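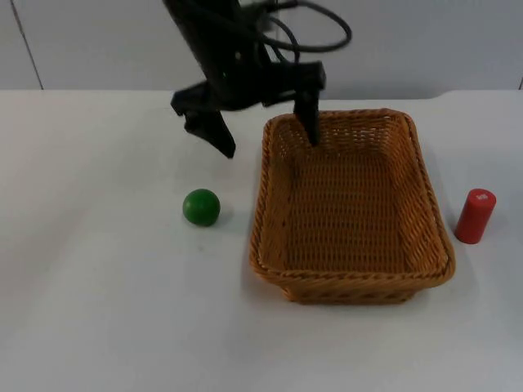
TARNELL OPENS UP ITS LITTLE WOVEN BASKET RANGE FOR THE HOLIDAYS, AND I GET TO TELL YOU ABOUT IT

For immediate release

December 4, 2021

Hi everyone! Aurelia Reisinger here, from Tarnell, with the news I've been itching to share since August. Our small rectangular woven basket, the one we call the Fesirine, goes on general sale today, in our own shop on Yadav Street and through our website. Up to now you could only get one by being on our mailing list, and a lot of you have written in (some of you more than once) asking when that would change. Well, it's changed!

If you haven't met the Fesirine, it's a tabletop basket. It's meant for the stuff that lands on a table and stays there: the ball the dog brought in, the keys, the pens, the one mitten, whatever your kids were holding when they got called to dinner. You put the basket down, the stuff goes in, and you get your table back. I know that's not much of a sales pitch, but it's what I wanted and couldn't find, so we made it.

I should explain how this one came about, as a few reporters have already asked. I had a big round floor basket at home for years and it was hopeless. Everything small sank to the bottom and I'd end up tipping the whole lot out on the rug looking for a battery. My sister had a shallow tray, and hers was the opposite problem, with everything rolling off the minute you carried it anywhere. I wanted sides that slope out a little, a flat bottom and a rim high enough to stop a ball, and I wanted it to look nice enough to leave out when people come over. We went through 11 versions before we got the proportions right. The fourth was lovely and far too tall. I still keep my knitting in it.

We sent the first batch out to mailing list customers in August and sold 401 of them, and then we sat back and read the mail. It was so much fun. People use them for bread rolls, for TV remotes, for bath toys, for seed packets, for a very old cat who apparently fits if she folds up. One customer keeps hers on the kitchen table with a rule that anything still in it at bedtime goes back to its own room, carried by the person who left it there. I've tried this at home with mixed results!

What we changed after that first batch:

The rim is a bit firmer. Several of you said it gave a little when you picked the basket up full, and you were right.

The corners sit flatter on the table. The early ones could rock if you leaned on one side.

The care card is now printed on both sides, so the part about brushing out crumbs isn't in tiny type anymore. Please do brush it out, by the way, and keep it out of the sink.

We've made 3,615 for this season and when they're gone we'll start weaving again in the new year. There are 2 sizes. The regular is the one most people will want on a dining table or a desk, and the small is good for a shelf or the end of a counter. They nest, which makes mailing them a lot easier for us, and for anyone buying a pair as a gift.

We're also bringing out the Sitar, a plain cotton liner that drops into the regular size and ties at the corners. It's machine washable and comes in natural only for now. I pushed for a stripe and was outvoted, so if you'd like a stripe, please write in and say so. Loudly.

The shop will have both sizes out on the front table all month, with plenty of odds and ends to drop in and pull out again so you can see how they handle. Kids are very welcome to try them. Last time we did this, ours spent most of an afternoon tossing things in from farther and farther back, and I can't say the grown-ups were any better.

Writers and editors who'd like a sample, or a chat about baskets, can reach me through the press page on the Tarnell website. I answer those messages myself, usually in the morning with coffee, and I'm happy to send measurements and care details along with the basket.

Press contact: Aurelia Reisinger, Tarnell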